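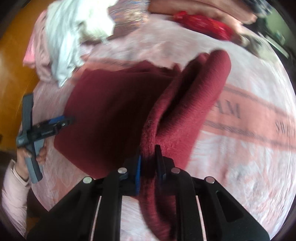

Maroon layer, on the sheet.

Thermostat wars, winter edition

**coldfront_kitchen**
December again, so it's time to argue about the thermostat. We moved to Stutcombe last spring, into a house the listing called "airy." I now understand this as a technical term. The furnace is a Wadano old enough to vote, and the gas bill last month was $400, which I read standing up because the chair by the mailbox is in the draft.

My position is 62 during the day and 58 at night, with clothes on. My household's position is that I have joined a cult. Who's with me?

**lintpicker**
62 is fine. I've done 60 for years. You stop noticing after the second week, and after the third you start saying "is it warm in here?" at other people's houses, and then they stop inviting you.

**Basement_Dweller_2**
58 at night is good sleeping weather. 62 in the day at a desk job is how you get hands that can't type. I tried it, and by lunch I was making tea just to hold it.

**oldradiator**
Before anybody buys another sweater, please go around the outside doors with a damp hand on a windy day. I put new weatherstripping on two doors and packed the attic hatch, and the furnace quit running all evening. Total cost was less than dinner out. Everyone wants the answer to be a machine or a blanket. It's usually a gap.

**coldfront_kitchen**
Did the doors. The attic hatch I have been avoiding for personal reasons (it's where the wasps were).

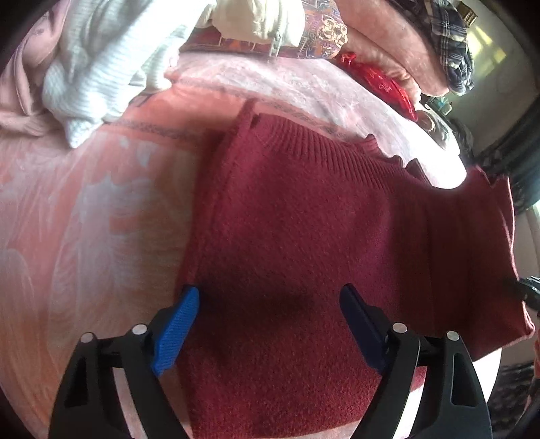 Anyway, the layers. I've settled on a thin cotton shirt against the skin, something warm over that, and a vest if I'm sitting still. The vest does more than the other two put together. I also bought an Urquijo wool hat for indoors and have been asked not to wear it on video calls.

**heatpumpharriet_not**
Cannot let this thread go by without mentioning heat pumps. We were quoted $3000 after rebates for one head in the living room and it was money well spent. Bills went down and we keep it at 70 like civilized people.

**oldradiator**
Into a leaky house? You're heating the neighborhood. Seal first, then size the thing. A contractor who quotes without looking in the attic is quoting you his boat.

**heatpumpharriet_not**
We sealed first. Not everybody who disagrees with you skipped a step.

**oldradiator**
Fair. Withdrawn. The boat stands.

**lintpicker**
Can we talk about heated throws? I have the Konance one and it has 3 settings, which are nothing, toast, and lawsuit. I use toast. It costs pennies to run and the dog has stopped speaking to me unless I'm under it.

**Basement_Dweller_2**
Heated throws are cheating. If you're going to plug yourself in, turn up the heat and spare us the speech about discipline.

**lintpicker**
I never made a speech about discipline. I said I was warm.

**coldfront_kitchen**
Update. Went up to the hatch. No wasps, but also no insulation on the back of it, just painted board and a view of my money leaving. Foam goes on this weekend. We have agreed on 64 until then, and I get to keep the hat.

We use cookies to remember your login and display preferences. By continuing to browse you agree to this. Accept | Manage settings

Comments

**guest_porchlight**
Renter here. Window film from the hardware store, put on with a hair dryer. Ugly, works.

**mittenstate**
70 is not civilized, 70 is May.

**tepid**
What about pipes? At 58 my kitchen sink froze on the outside wall. Leave the cabinet doors open on cold nights.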